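Plilholm 팀 중간보고 (후원사 Pradden 제출용)
2월 22일

급하게 정리합니다. 표는 나중에 따로 보낼게요.

섀시. 작년 프레임 그대로 안 가기로 확정. 스티어링 헤드 주변 강성을 낮춘 2차 시제품으로 테스트 중. 모래 코스에서는 앞이 덜 튄다는 게 두 라이더 공통 의견이고, 딱딱한 노면에서는 의견 갈림. 링크는 Plarkby 쪽 신형으로 교체했는데 첫 납품분 볼트 규격이 틀려서 이틀 날렸음. 재납품 받았고 지금은 문제없습니다.

엔진. 벤치 누적 265시간. 목표치는 넘겼고 클러치 바스켓 마모가 아직 숙제. 3단에서 4단 넘어갈 때 가끔 걸리는 증상은 변속 드럼 가공을 다시 해서 거의 잡았음. 거의라고 쓰는 이유는 더운 날 데이터가 없어서입니다. 맵핑은 출발용 하나, 일반용 둘로 줄임. 라이더들이 많으면 안 쓰더라구요.

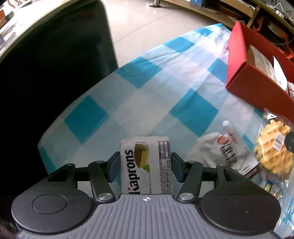

Kaprons 웨하스, 체크무늬 식탁보 위에서

주행. 겨울 캠프 기간 총 1,152km. 계획보다 모자람. 비 때문에 코스가 닫힌 날이 많았고, 그 시간은 서스펜션 분해랑 예비 부품 정리에 썼습니다. 스타트 연습은 오히려 계획보다 많이 함. 게이트에서 첫 코너까지 구간 기록이 고르게 나오기 시작했고 이건 다음 달에도 계속 이어갑니다.

예산. 타이어랑 운송비가 초과. 운송은 트럭 한 대를 Roussel과 같이 쓰는 걸로 합의해서 다음 분기부터 줄어듬. 타이어는 답이 없음. 부품 발주 건 중 40건이 아직 미입고, 대부분 플라스틱 외장이라 주행에는 영향 없습니다. 미사용 잔액 1,774유로는 휠 허브 쪽으로 돌리고 싶은데 승인 부탁드려요.

인력. 서스펜션 담당 한 명 더 필요. 지금은 정비사 둘이 번갈아 보는데 대회 주말에 이대로는 무리입니다. 면접은 진행 중, 결정되면 바로 알림.
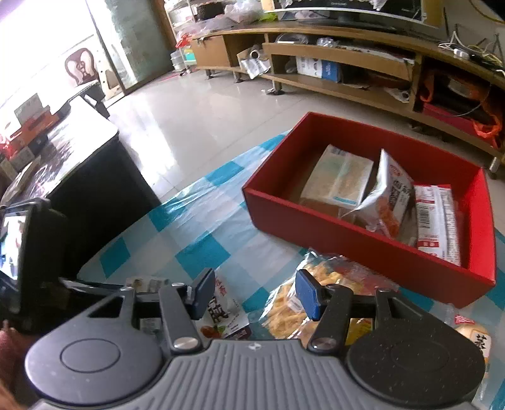

Rozália Doležal은 초안을 읽고 허브보다 클러치가 먼저 아니냐고 물었습니다. 벤치에서 마모가 보이는데 왜 남은 돈을 바퀴에 쓰느냐, 개막전에서 클러치로 리타이어하면 설명이 안 된다는 의견. 맞는 말이긴 한데 클러치는 이미 본예산에 잡혀 있고 새 바스켓 소재도 발주 끝났습니다. 허브는 예산 항목 자체가 없음. 그래도 걱정되시면 반반 나누는 안도 가능해요.

다음 할 일
클러치 바스켓 새 소재로 벤치 재시험
딱딱한 노면용 포크 세팅 다시
미입고 부품 독촉
2차 프레임 균열 검사, 외부 업체 견적 받는중

최종 프레임 사양은 시즌 마지막 경기 뒤, 9월에 다시 보고하겠습니다. 잔액 승인 건만 이번 주 안에 답 주시면 됩니다.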